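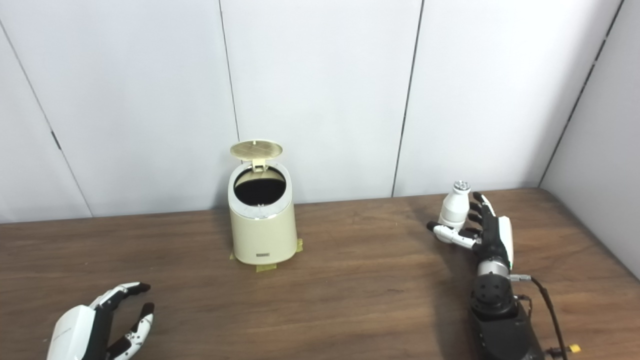

April, 9:20 a.m. Bench notes, dye room

Second round of onion skin dyeing on the Gaete wool. Skins soaked overnight, then simmered an hour and strained through the old muslin. Split the bath into two pots.

Pot A: 12 g alum per 100 g wool. Even color, a bit orange.
Pot B: 20 g alum per 100 g. Deeper, but the yarn feels sticky after rinsing. Too much, I think. Rinse again and check once dry.

Kept both at a low simmer for 22 minutes, then let them cool in the bath. Last time I pulled the skeins out hot and got felting at the ties. Ties are looser now, figure eights in cotton string.

Tap water here is harder than at Buvuvville, so our shades won't match their card. Try rainwater for skein 14 if the barrel has enough.

Scale drifts when the fan is on. Turn the fan off before weighing.

To do: order more alum from Flukska. Label the iron jar, it looks just like the alum one. Cut samples for the light test and tape half of each under card in the south window.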